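Home Help Board > Storage & Tidying

Zippered pouches never close flat after I sort them
Posted by Chaltu Demissie, Monday, January 16, 2023

I keep cables, chargers and small travel things in soft zippered pouches. Every few months I empty them all on the floor, sort the contents and put everything back. The trouble is the pouches themselves. They are fabric with no stiff panel, and after a while in a drawer they are full of creases and the ends get twisted. Then the zipper catches on the fold and I have to fight with it.

The orange one with the dark backing is the worst. The folds run lengthwise and it gets pulled to a point at the ends.
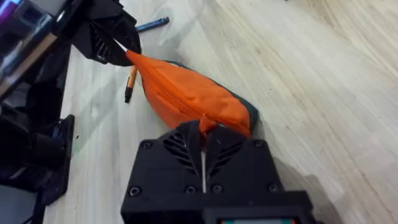 Can I iron a pouch like this to get the creases out?
Use low heat only, with a cotton cloth between the iron and the fabric, and keep away from the zipper. If the care label says no ironing, leave it overnight under a heavy book.

I got that much from the label sheet that came with a Vellon set I bought last March. What I would like to know is how to store them so the creases don't come back. I have one drawer, 63 cm wide, and it also has to hold a folded black bag.

Chaltu

Mesfin Gebru
Don't store them empty. Cut a piece of thin cardboard a little smaller than the pouch, round the corners and slide it in. Cereal box is fine. Then stand the pouches upright in the drawer like files. If you lay them in a pile the bottom ones get creased again, no matter how well you pressed them.

For the zipper, rub a plain candle along the teeth and run it back and forth a few times. Wipe off the extra before you put anything white in there.

While you are sorting, put each pouch down fully unzipped before you fill it. I used to stuff things in through a half-open zipper and that is how I bent the teeth on mine.

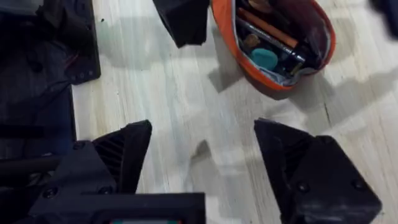
Open pouch on the floor, near the top.

Ese Fashola
just buy hard cases, problem solved

Veronika Steiner
Hard cases take up too much room in a drawer that size. I tried two and went back to fabric.

I agree with Mesfin about the cardboard, but close the zipper all the way before you put the pouch in the drawer. Mine went wavy when I left them open. Also hold the end of the pouch flat with one hand when you zip it. If you pull on the corner the fabric bunches up in front of the slider.

The black bag can go flat at the back, behind the upright ones.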